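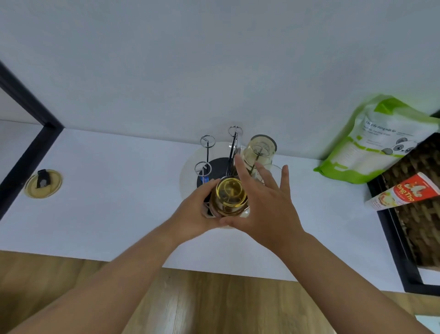
An amber glass jar at the cup rack, with clear cups beside it.

News > Software > Perception

Posa gets a new approach to glass and mirrors

The March release of Posa, our hand and object tracker, is on the Tistura package server and can be installed now. Most of the changes are in one area. The old version was poor at anything you could see through or see yourself in, and the planner inherited its mistakes.

Posa takes head-camera video and gives out three things for each frame: where both hands are, which object each hand is touching, and a rough map of the surfaces nearby. Wakimo, the planner, reads that output and turns it into reach and grasp steps. When Posa loses an object halfway through a move, Wakimo fills the gap with a guess, and the guess is usually the last place the object was seen. For a cardboard box this does little harm. For a jar held in two hands above a metal rack it can put the release point several centimetres too high.

The test set for this release has 427 short clips. Dulce Solís picked them and checked the labels on 3928 frames, mostly from clips where the old version and the new one disagreed.

Clear objects

The cup rack clips were the worst in the set. The rack has thin chrome pegs, and through the side of a glass you can see the wire behind it. The old version joined the wire to the glass and reported one object with an odd outline. It also dropped the jar whenever fingers covered most of the rim.

Posa now follows the rim and the base of a glass as two separate curves and works out the body from them. If one is hidden, the other is enough for a short time. The limit is set at 90 frames, after which the object is marked as lost and Wakimo is told to wait. You can change this in the config file under hold_frames. Please don't set it to zero, as the planner treats zero as "no limit". We will fix that in the next version.

Coloured glass does better than clear glass. Two clear cups that overlap are still sometimes reported as one.

Glass walls and doors

A glass partition gives two problems at once. There are real things behind it, such as a chair, and there are reflections lying over them. The surface map used to place both at whatever depth looked most likely, so it changed from frame to frame. Wakimo would then replan, even when the hands were working over a table a good way in front of the glass and nothing near them had moved.

The new version looks for the frame of the partition first: the black uprights and cross bars, and the door handle if there is one. Once it has those it fits a flat plane and treats that plane as solid. Everything beyond it is kept in the map but tagged as out of reach. Reversed lettering on the glass is used as a further hint that a pane is there.
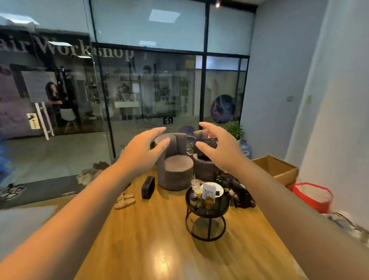 Mirrors

Mirrors were harder. A framed mirror standing at the end of a counter looks a lot like a doorway into another room, and the floor seems to carry straight on into it. The old map said there was free space there. It also passed any person in the reflection to the safety layer as somebody standing ahead, which made the planner slow down for no good reason.

Posa now compares the floor lines and the lighting on both sides of the frame and gives each candidate a mirror score. Above the threshold, the area becomes a flat solid surface. People seen inside it are still reported, with a "reflected" flag, and the safety layer decides what to do with them. We left that choice out of Posa on purpose.

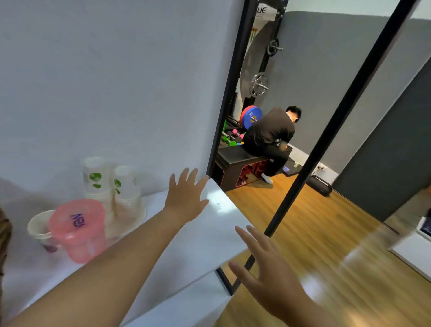
Hands over the counter, with the gym showing in the mirror.

Fast hand movement is still a weak point. With motion blur the fingertips drift, and close to a mirror edge the drift can be enough to lose the contact label.

Running it

The extra checks cost time. On the Bainbridge machines a full pass now takes 108 milliseconds per frame with everything switched on. If your setup has no mirrors or glass walls, turn off plane_checks and you will get most of that back. Old recordings need to be run through again before they are used with the new Wakimo, as the contact labels have changed format.

Bug reports should go to Dulce with the clip name and the frame number.

2 comments | 5 shares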